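**Hisville Textile Collection Working Group**
Minutes, April 8, 2018

Present: Siriporn Kamolrat (chair), Bence Somogyi, Đạt Tiêu, Usa Phuthong
Apologies: Ulises Troncoso

**1. Previous minutes**

The February minutes were accepted with one correction. Under item 4, "Paisan depot" should read "Allent depot".

**2. Collection figures**

B. Somogyi reported 297 bags collected from the Hisville and Evovville routes since the last meeting. Of these, 93 were graded as rewearable and passed to the Paisan store. The remainder went to the wiping cloth and fiber streams. The split between those two streams was not recorded at Evovville; D. Tiêu will obtain the depot sheets.

**3. Grading of gray and mixed fabrics**

U. Phuthong stated that dark knit items are still being placed in the cotton bin without a label check. The fiber buyer accepts up to 5 percent synthetic content by weight and has queried one bale. It was agreed that unlabeled items go to mixed fiber by default. Small pieces without seams or fasteners may go directly to wiping cloths.

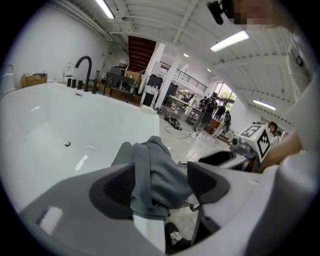
The group discussed whether a burn test should be used for doubtful items. S. Kamolrat was against this on safety grounds, as the sorting room has no extraction. The proposal was dropped. A printed fabric guide will be fixed above each bench.

**4. Bin locations**

The bin at the Allent depot entrance blocks the loading door when the lid is open. D. Tiêu proposed moving it 15 feet north, onto the paved strip. Agreed, subject to confirmation from the depot manager – the strip may be reserved for deliveries.

**5. Bags**

Stock of the heavy bags is low. The thinner type split on the Evovville route and will not be reordered.

**6. Actions**

- D. Tiêu: depot sheets from Evovville; bin position at Allent
- U. Phuthong: fabric guide, draft to the group before printing
- B. Somogyi: reply to the fiber buyer on the queried bale
- U. Troncoso: price for heavy bags

Item 7 (route map) was deferred in the absence of U. Troncoso.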